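Speaker notes — trying out the Vastix handheld gripper kit
Afternoon session, Ulholm

Opening (keep it friendly, don't rush)

Good afternoon, everybody, and thank you for coming back after lunch, which I know is a lot to ask of people in a warm room. I'm going to talk for a while about the Vastix kit, the pair of handheld grippers we've had on trial since January, and I'll try to tell you what I'd want to know if I were sitting where you are and somebody was about to ask me for budget.

(Pause. Let the people at the back find chairs.)

I should say where I'm coming from. Our group at Rasska spent a long time teaching arms by remote control, and I was fond of that setup, I really was, but it was slow going and it tired people out. So when the kit came up I was curious and a little bit grumpy about it. You'll hear both in this talk.

What you get for the money

The kit comes as a matched pair, one gripper for each hand, plus a shoulder strap, a charger and a license for the Sisay software. Sisay is the part that lines up the two hands and turns a session into something you can train on. The license we were offered covers 100 hours of recording, and you can buy more as you go. Mention that the quote is per pair — somebody always asks.

Setup took us most of a morning the first time. Now it's a cup of coffee, if the coffee is a big one. The calibration screen could be kinder to beginners, and I've told them so, at length.

How the trial went

We recorded 505 takes of simple tabletop work, the sort of thing you'd do clearing up after a meal. Of the first 123, we kept 86 after checking. I was happy with that for a team still learning which way up to hold the things. Most of what we threw out was our own doing: starting before the software was ready, or walking off with the recording still running (that one was me, more than once).

What I liked best is that people pick it up quickly. You hold the grippers, you do the job with them, and your hands learn the reach within a few tries. Thin, flat items are harder than they sound, and I'd spend a good part of any trial on them. Cups are easy by comparison and make everybody feel clever.

(Next two slides. Give people time to look, then talk over them.)

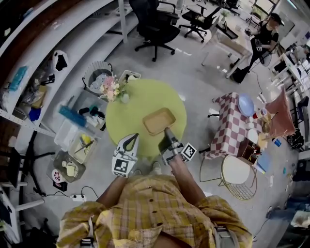
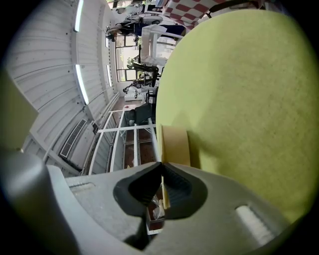
What I'd ask the supplier

First, spare finger pads. Ask what they cost and how long they take to arrive, and get it in writing. Ours took longer than I'd hoped.

Second, battery life. We could work for up to two hours before swapping, and then everyone wandered off for a snack and had to be rounded up again.

Third, export. Sisay saves in its own format first and converts afterward, so if you already have a pipeline you love, please try one take all the way through before you sign anything.

Would I buy it?

Yes, one pair, with the smaller license, and I'd look at a second pair once the new calibration screen is out. If you have only a few tasks to teach and an arm already sitting there, you may be fine as you are, and I'd rather you kept your money.

(Questions. The demo pair is on the side table during the break — remind people to put the strap on before they pick up the grippers.)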